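The Long Roof Letter
14 February 2025

Wagons: Skarow finally admits it is building one

After two years of saying there was no business case, Skarow has confirmed that the long-roof version of its Findalari sedan will go on sale in April. The announcement arrived late in the day, at the bottom of a press release mostly concerned with a new shade of gray. We read those to the end so you don't have to.

The basics, such as they are. The wagon shares everything with the sedan from the windshield forward. Behind that, Skarow has stretched the roof, squared off the tail and fitted a rear window you can see out of, a feature the sedan has been meaning to get around to. The six-cylinder engine carries over. So does the eight-speed automatic, which in the sedan behaves like a waiter who has seen you wave and has chosen to finish his conversation first. Skarow says the software has been revised. It said so last year, too.

No manual, before you write in. Several of you will write in anyway.

The wheelbase is unchanged, so the extra room is all behind the rear axle, and people who sat in the prototype at Cukstead last fall report that back-seat legroom is the same as ever. It was fine. The rear seatbacks fold in three sections and go properly flat this time, without the step that made sleeping in the old car feel like lying across a curb. There are tie-down points in the floor and a 12-volt socket on the left, where the old one had a cubby too small for anything but a parking ticket. 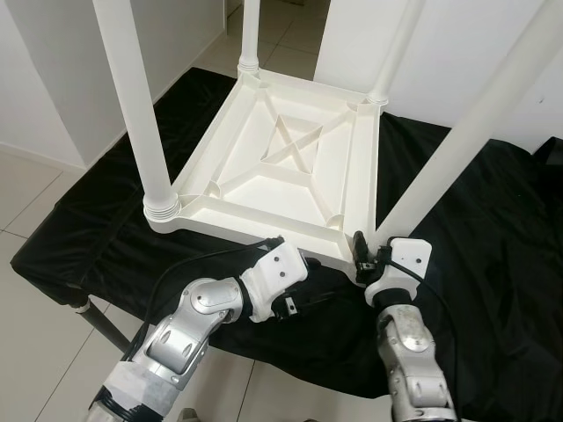

Curb weight is up by 156 pounds over the sedan. That's one adult passenger, permanently seated above the bumper and contributing nothing toward gas. To deal with it, Skarow has fitted stiffer rear springs and a thicker anti-roll bar, and the wagon gets the bigger brakes that were optional on the four-door. We'd have liked the self-leveling dampers from the old model, but anyone who has paid to replace a set of those may feel differently, and quite loudly.

Now the money. The wagon will cost $1,122 more than the equivalent sedan, a number so specific that we assume somebody in accounting fought for the last two dollars. That is less than we feared. It's also before options, and the options list is the usual swamp. Roof rails are standard. The crossbars that make roof rails useful are extra. The cargo cover is standard on the top trim and part of the Li package on the others, and the Li package also brings heated rear seats, a power tailgate and ambient lighting in almost 6 shades of blue. (We've seen it at night. Two of them are the same blue.)

Our advice is to skip Li, buy the cargo cover at the parts counter and spend the difference on tires. The standard all-seasons on the sedan are long-wearing and quiet, and have the wet grip of a dinner plate. We doubt the wagon's will be much better.

The bigger question is who's going to buy it. Every wagon that comes here gets the same reception: cheering in the comments, glowing reviews, and then a quiet death while the cheering crowd waits to pick one up used. We include ourselves. The editor of this newsletter has been about to buy a new wagon for most of his adult life and currently drives one that was old when he got it. If you were among the readers who signed the petition asking for this car, now would be a good time to check whether you meant it.

Skarow, for its part, seems to be keeping expectations low. The wagon will be built to order at the Cukstead plant, on the same line as the sedan, and dealers have been told not to expect cars for stock. That means no test drive for a lot of people unless a neighbor orders first. It also means no lot full of unsold silver ones in the fall, so the discount hunters (hello again) may be disappointed.

Order books open in April along with the public pricing tool. Colors at launch are white, black, dark green, a red that costs extra, and the gray. We have requested a car for a full week and been told we're on the list, so there will be a proper road test once we've had a chance to load it with bikes and dog hair.

Elsewhere in this issue: a reader's long fight with a leaking tailgate seal, the swap meet dates, and the classifieds, where the brown one is still for sale.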